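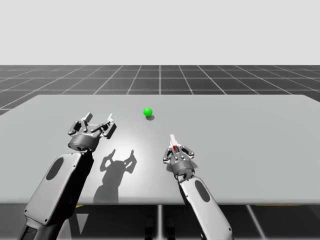

Software Engineer, Motion Planning for Two-Arm Robots

Herden is looking for a software engineer to join the planning group in our Mondine office. You will work on Jetuditz, our planner for two arms that share one table. It is written in C++ with a Python layer on top, and most of the daily work is done in simulation.

Your tasks:
Improve the collision checking between the two arms
Write new test tasks for the simulator (reaching, handing over, placing)
Keep the nightly test set healthy — at the moment it has 295 cases, and we run each of them with 200 random starts
Help the perception team when object poses arrive late or with noise

We ask for:
Good C++ and readable Python
Knowledge of kinematics and of at least one sampling-based planner
Two years of work or research in robotics software
English good enough for code reviews

It is a plus if you have used a physics engine before. A degree is welcome, but we do not require one.

The position is full time and starts in March. Two days per week from home are possible.

Please send your CV and a link to some code you wrote to Shoshana Montoya before 2020-09-25. Technical questions can go to Dindo Espiritu, who leads the group. We answer every application — also when the answer is no.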